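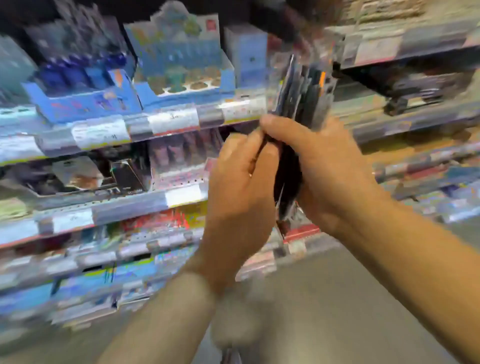 Can a machine restock a peg wall yet?

March 1, 2020

I spent most of a morning last week at Willems, the variety store out by the bus depot, trying to find out whether a robot is coming for the shelf-stocking jobs. Short version: not this year!

Trukico has been testing a stocking arm called the Starkier in the back of the store, where the company has built a practice aisle with 105 pegs on one side. The job sounds dull enough. Take a stack of carded packages, sort out which is which, hang each one on its own peg and move along. Anybody who has done it (I did, for one long summer in high school) knows how those cards like to cling together, and the plastic fronts slide around just when you think you've got a grip.

Karabo Van Wyk runs the test for Trukico, and she was pretty open with me about the numbers. In the latest run the arm was given 289 packages and dropped or misplaced 11 of them. I thought that was great until she told me how long it took. All night! "It's good at boxes," she said. "Boxes sit still. Cards on a hook are a whole different thing, and thin ones are the worst."

Luuk Dekker has stocked the toy and gift aisles for 7 years and doesn't sound worried. He flips through a stack with his thumb while he's talking to you, pulls the one that's in the wrong place and never seems to look down. I asked him how he does it and he had to stop and think. "You just feel where one ends," he said, and went back to it.

The floor cleaner is another story. The store bought a Carkolov machine last fall and the night crew likes it a lot, though it still gets stuck by the greeting cards.

Trukico plans to bring the arm back in June with softer fingertips and a new camera. Van Wyk says I can come watch, and I've already asked for a spot near the pegs.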